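It started with a bolt. I was sweeping under the white shelf in the front room one night in November, and there in the dustpan, between a dead moth and a bread tag, was a bolt. Silver, round head, bit of fluff on it. I put it on the windowsill, where it stayed for 7 weeks, because that is how things go in this house.

For anyone new here, the white shelf is the one I bought secondhand back when we lived in the flat in Grornport. It's a Niltus, which I only know because there was a sticker on the underside of one of the boards with the name and an order number. I've looked the company up and I can't find a thing about them. The seller wanted forty bucks, I said thirty, and she threw in a bag of clothes pegs to make me go up to thirty-five. I carried it home on my own, in two trips, and it rained on the second one.

It's not a fancy shelf. It's white metal with wooden boards and it has been in every room of two homes. It's been a plant stand (they all died), a pantry, a place for shoes, and for one bad winter it lived in the bathroom and I'd rather not talk about that. The paint has copped it over the years. There are chips all down the legs, and I've gone off the idea of touching them up, mostly because I bought a little pot of white enamel for the job once and it was a completely different white. You don't think of white as a colour you can get wrong until you're holding the brush!

Anyway, the bolt. I finally got sick of looking at it and decided the whole shelf was coming apart for a proper clean and a tighten. I took everything off, which took far longer than it should have (I had to stop and read a recipe for quince paste that I'd torn out of something and never made), and then I went around every single joint with the Allen key and a rag.
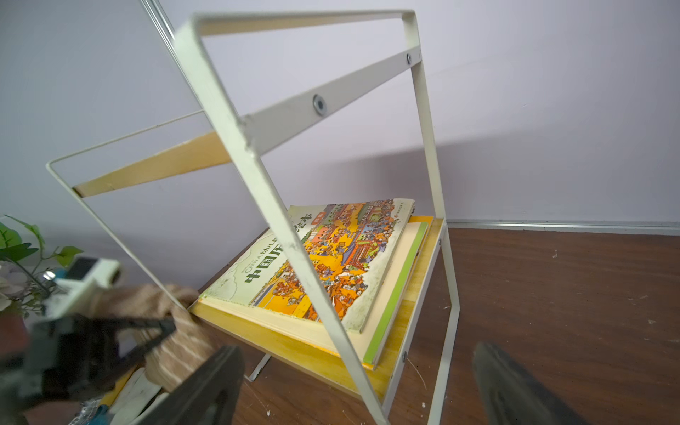

Every bolt was in its hole. All of them! I went round twice, then lay on the floor with a torch and went round again, and there is no gap anywhere on that shelf where a bolt should be. So the one on the windowsill belongs to something else in this house and I have no idea what. I've been sitting down on chairs quite gently.

Not a wasted afternoon, though. A few of the joints were loose enough to turn with my fingers, and the wobble I'd been blaming on the floorboards has gone. If you've got one of these bolt-together metal jobs, give it a go. Do all the bolts up loosely first, stand it on the flattest bit of floor you've got, then go round and tighten them properly. I did it the other way the first time I put it together and it leaned like a drunk at a bus stop for years.

The boards got a wipe with warm water and the tiniest bit of dish soap, and then a dry cloth straight after. I used to use a spray on them, a lemony one from Cultholm, and it left a film that picked up every fingerprint. Warm water's fine. It's a shelf.

Then came the bit I like best, which is deciding what's allowed back on. I'm ruthless for the first ten minutes and then I go soft. The candle with no wick left went in the bin. The jar of foreign coins went to the wardrobe, so that's just moved the problem to another room, I know. The books stayed. I'd thought about packing the kids' picture books away, the big flat ones especially, as they don't fit upright on any bookcase I've ever owned, but lying flat on a low board is where they get picked up and looked at. I'm very fond of the Chinese history one. I can't read a word of it, but the cover alone is good for half a cup of tea, with all those tiny people and rooftops. Every time I look I find some little figure I've missed.

And towels! The towels have come out of the linen cupboard and onto the shelf. The linen cupboard in this place is so deep and dark that whatever goes to the back is gone for good, and I'd ended up using the same two towels on rotation while a whole stack of perfectly nice ones sat in there going musty. The stripy tan and cream ones are my favourites. They're nothing special, but they're soft, and they're that lovely biscuity colour that forgives you a bit when you've had a cup of tea and a Tim Tam near them. 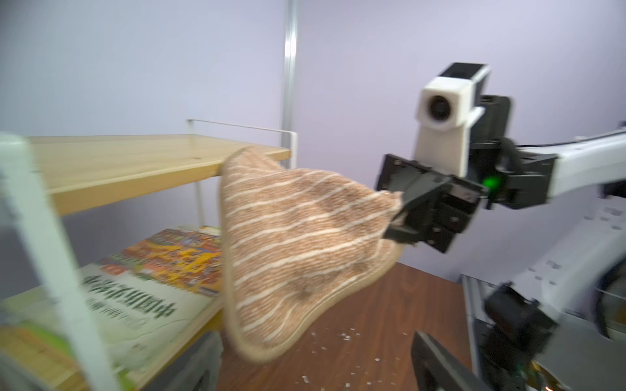 *One of the stripy ones, half on the shelf and half off it.*

I've tried rolling them and I've tried folding them in thirds, and I keep coming back to plain old halves and halves again, with the fold facing out. Rolled ones look gorgeous for a day. Then someone pulls one from the bottom and you've got a landslide. The rail along the back helps, as nothing can slip down behind, and that used to be where I lost most of my face washers.

I did look at buying a proper towel stand. There's one called the Dvorak that keeps following me around the internet, very handsome, very tall, and costing more than I've ever spent on anything to do with towels. I had it in the cart for a bit. Then I thought about carrying it up the front steps and shut the laptop.

Next job is the drawer under the kettle, which currently won't open past the width of my hand because of something I suspect is a potato masher. The bolt's back on the windowsill. If your bed frame has ever dropped one and you remember where it came from, leave me a comment, as that's the only big thing I haven't checked yet.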